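7th February — wash trial, Filarwood flat sheets

Third batch through the Rarnik washer, same program as the December run: cotton, normal spin, 15 ml of detergent per load.

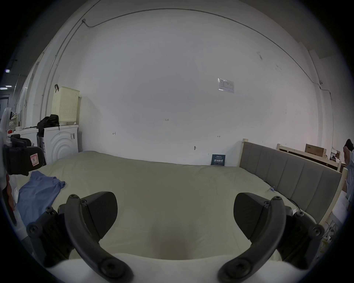

Shrinkage is measured between the stitched marks, 400 mm apart before washing. After cycle 50 the lengthwise marks read 385 mm on the worst sheet, so 3.75 percent. Widthwise change is under 1 percent on all of them. Neema Rugemalira gets the same figures with the steel rule. The tape reads short and should not be used again.

Pilling is confined to the foot end. Graded 4 under the lamp, 3–4 on one Duvix sample next to the hem.

Open points:

- Dryer counter stands at 2,129. Lint filter is overdue.
- Hem thread on the Tetteh samples puckers after drying. Songül Altıntaş wants a repeat with lower needle tension before we write it up.
- Condition all sheets overnight before measuring. Two from the last batch were measured straight from the dryer — struck from the table.

Next load: Duvix only, no softener.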